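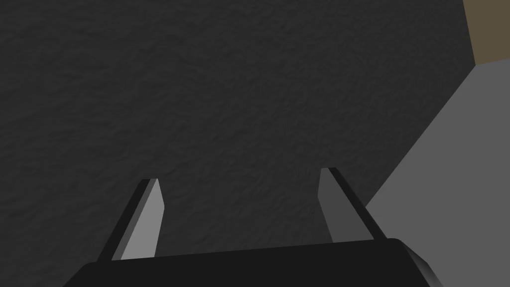 Figure 2. Wrist view in the simulator, fingers open over the dark textured surface.

Section 4. Checking the wrist view before a run

This section is for Flendbridge robotics club members setting up the Flundia simulator for the first time. It assumes you have finished Section 3 and the arm loads without an error message. If it doesn't load, go back. Nothing below will fix that.

A word on expectations. The Flundia help pages say the default scene is "ready to use." Our club has found that claim to be generous. A scene that looks fine can still have a gripper that is set up wrong, and a clean picture from the wrist is no proof that the arm will pick anything up. Treat the steps below as a way to catch the cheap mistakes. The expensive ones will still be waiting for you.

4.1 Open the wrist view

1. Start Flundia and load the club scene, not the one that came with the program.

2. Choose View, then Wrist. The main window switches over after a moment.

3. Send the Open command once. Wait for the fingers to stop moving before you touch anything else.

4. Compare your window with Figure 2. You want both fingers in sight, with a wide gap between them and the black gripper body along the bottom. The thin plates lean in toward each other at the tips. Leave them that way. Every year a team decides they ought to be straight and edits the model.

Note: The dark ground has a fine, stippled texture, and the gray plane to the right of it is smooth. If everything comes up flat and smooth, the texture folder didn't copy over. Repeat step 6 of Section 3.

4.2 Set the finger gap

1. Open the Gripper panel and find the box marked Travel.

2. Type 656. This is the club's number, in the simulator's own units. It does not match any number on our real arm, and you should not try to make it match.

3. Send Close, then Open. Do this a few times and watch for a finger that lags behind the other.

4. If one finger lags, reset the scene. Don't raise the motor force to cover it up. Forkell's tuning guide suggests doing that, and in our hands it made the fingers shake.

CAUTION: Never copy a simulator gripper file to the real arm. The two programs will accept the same file and give you no warning. Pinched fingers are likely, and a stripped gear is close to certain.

4.3 Do a dry run

1. With nothing to pick up, lower the arm in small steps using the down arrow key.

2. Stop while there is still clear space between the fingertips and the surface. Shadows in Flundia are a poor guide to height, so read the number in the Position panel.

3. Raise the arm and save the scene under your team name.

4. Run the saved scene 16 times. Write down each run that stops early, including the ones you think were your fault.

Fewer than 14 clean runs means you are not ready for Section 5. Yes, this is slow. Teams that skipped it last season spent most of June hunting for a bad start position that the dry run would have shown them.

4.4 About the Aoun add-on

The Aoun add-on promises to line up the gripper for you. You may install it, but the club doesn't support it. We tried it on two laptops and got two different answers from the same scene. If you use it anyway, write that on your log sheet — the mentors will ask — and check its results by hand with the steps in 4.2.

Note: Scores from the simulator do not count toward the spring match. A perfect sheet means your files are in order. How the real gripper behaves on a worn mat, under gym lights, is a separate question, covered in Section 7.

Before you close the program, export your log and put it in the team folder. Flundia does not save logs on exit, whatever the pop-up says.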